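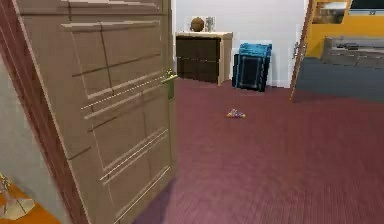
Progress Report, p. 8

Merlow door project: where we are as of Nov 6, 2020

Hi all — I promised the Plusbridge office something you could read over one cup of coffee, so I'm keeping the math out of it. The budget sheet went in separately and nothing in it should surprise you.

Quick reminder of what you're paying for. We want a home robot that can find a door, work out which way it swings, and get through it without scraping anything. To learn that, it needs examples, lots of them, and we're gathering ours in simulated homes. A person drives the robot through a door task with a handheld controller, we save the whole run, and later the learning system (we call it Arkar) studies the good ones and tries to copy them.

We now have 459 saved runs that passed review. The target for this phase was 300, so I'm pretty happy! Part of the extra came from the new reset button. Before, after every run the driver had to go into a menu, reload the home, and wait. Now it's one press and you're back at the start with the doors set at a new angle. Drivers who used to quit after an hour keep going till lunch.
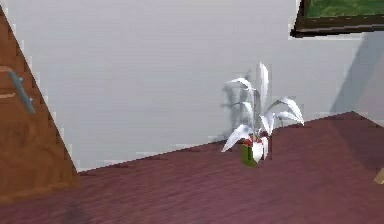 Handles have been our biggest headache. In the spring plan I gave them a single line, which was silly of me. Lever handles are small, they're thin, and from a low viewpoint they slant in ways the learning system doesn't expect. With a brown door and a gray metal lever running diagonally down it, a person sees a handle right away, but Arkar's early versions kept reaching for the wrong spot. Plain walls and dark floors don't give it much help with distance either. So we asked the drivers to slow down during the last bit of the reach and to come at the handle from more than one side. The runs got longer and a little boring to review, but the newest version lines up much better in our replay tests. I'd still call it clumsy.

We also threw out a batch. In 16 runs the driver bumped the door open with the robot's base and never touched the lever. Clever, and it does get you into the next room, but I don't want Arkar learning it, so those are stored in their own folder and don't count toward the total above. The written instructions now say "handle first" in the opening line.

The other thing we've been working on is doors that start partway open. Our first plan had every door shut, and when I went over it with the Pryor group they asked (fairly) how often that's true in a real house. Good point. A half-open door is a different job: sometimes you pull, sometimes you just nudge, and sometimes the best thing is to leave it alone and go around.
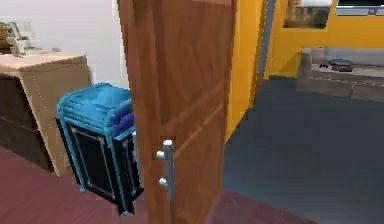 We've written those up as their own task, with three labels the reviewer can pick from, and the reviewers mostly agree with each other. Where they don't, it's nearly always a nudge that one person calls a pull. I'm rewriting that page of the guide.

What's next: more homes, more handle styles, and a first try at having Arkar run a full door task with no driver. I'd like to do that in January. I'll need eight more licenses for the simulator before then, and the request is already in your inbox — if you could sign it this month, we won't lose our slot on the shared machines.

One open question for you: do you want the saved runs delivered as we go, or all together when the phase closes? Either works for us, but the files are big and I'd need to set up the transfer.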